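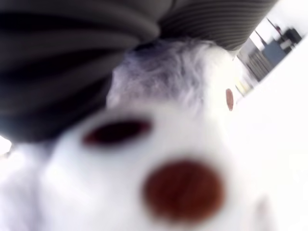 Neves washable heat pad, the big one. Review after a winter of it

Bought in December when my back went. 280 minutes in the microwave all told by now, probably more. Cheap enough that I didn't think hard about it.

Good bits first. Holds heat well, 30 minutes easily, a bit longer under a blanket. The grain inside doesn't smell of burnt toast like my old Plurach one did. Cover comes off with a zip and goes in at a cool wash. Mine has been through 7 times, colour still fine.

Less good. The zip pull is tiny. With stiff fingers first thing in the morning it's a pain, I've put a paperclip through it. Filling slides to one end unless you lay it flat, so no good for sitting upright at a desk. On the sofa, fine. In bed, fine, althoguh it's heavy and my other half complains when it lands on his feet.

Instructions say two minutes, full power. Too much in our microwave. One and a half, shake it, then another 20 seconds if needed. Check it on your wrist before you put it anywhere near your neck!!

Tried my sister Brisa's Nirkitz for comparison. Softer cover, nicer to hold, but cold in 18 minutes and you can't wash it. She likes hers. I'd not swap.

Delivery was slow, came in a box far too big, no padding. Emailed about a split seam on the first one and got a reply from Nayeli Zavala the same afternoon, new one sent, didn't have to post the old one back. Cant fault that.

Would I buy again, yes, but I'd get the long narrow one for shoulders. Four stars. Would be five with a proper zip.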